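Unit 3 — Can a machine do the chores yet?
Course notes, V. Chowdary

Last time we covered machines that do one job in one fixed place, such as dishwashers and bottling lines. They work well when everything arrives in the same position. A kitchen or a stockroom gives no such help, and most chores there start with picking something up and setting it down somewhere else.

Drink cans are a common test. They are cheap, every lab can get them, and they come in standard sizes. The hand has to close firmly enough to hold the can and lightly enough not to dent it, then let go without knocking over the one beside it.

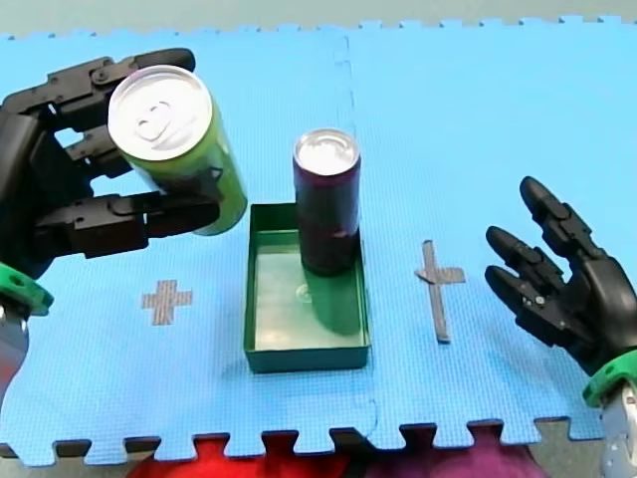
A success rate needs care. Suppose a system places 990 cans and 645 go in without help. A person clearing a table would find that rate useless. A night shift with no one waiting might accept it, if a failed grasp can simply be tried again. Ask what counts as a failure and who picks up the dropped ones.

Fingers or a simple two-jaw gripper? Fingers cope with more shapes but add joints, and joints wear and need calibration. We will come back to this with the Sternia reading.

For next class: pick one chore at home, do it slowly, and write down every grasp. Stop at 50.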